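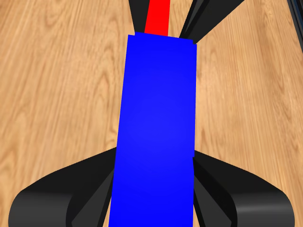 Image credit: Dinora Media

Hi, I run a small newsletter called Plulta that covers politics in places most newspapers only visit when something burns down. I've been doing it mostly alone, and I've reached the point where I need help. So I'm looking for a part-time researcher and writer to work with me on a series about how small countries police money in election campaigns, and I'm hoping to have somebody in place by April.

The work is pretty simple to describe and kind of slow to do. You'd read campaign finance filings, election court rulings, and local press, then write me short memos about what changed and who is fighting over it. Some weeks that means one long memo, other weeks it's four little ones and a lot of emails back and forth (I write long emails, sorry in advance!). Every so often you'd turn a memo into a full piece with your own byline.

I'd love to hear from people who read Spanish, Portuguese, Czech or Romanian well enough to get through a court ruling without crying. Two of those would be amazing, one is fine. You don't need a degree in political science. You do need to be able to tell me where a fact came from and how sure you are of it, and you should be okay with me asking twice.

Pay is $33 an hour for 9 hours a week, paid monthly through Stevitz, the company that handles my invoices. Published pieces are extra, at a flat rate we'll agree on before you start writing. You can live anywhere. I'm online mornings on Eastern time and I like one call a week, with cameras off if you want.

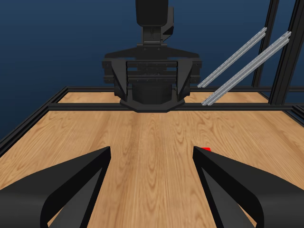 Kolář: Does the writing sample have to be about elections? Mine are mostly on city budgets and one very long zoning fight.

City budgets are great, and please send me the zoning fight too. I mostly want to see how you handle a messy paper trail, so pick the piece where you had to dig the most. It can be unpublished.

To apply, send me a resume, one sample of up to 2000 words, and a few lines about an election rule you think works badly in a country you know. Put "researcher" in the subject line so I can find you. I read everything myself and I'll write back either way, though it may take me a couple of weeks. If you make the short list, I'll ask for one test memo, and I pay for that at the same hourly rate.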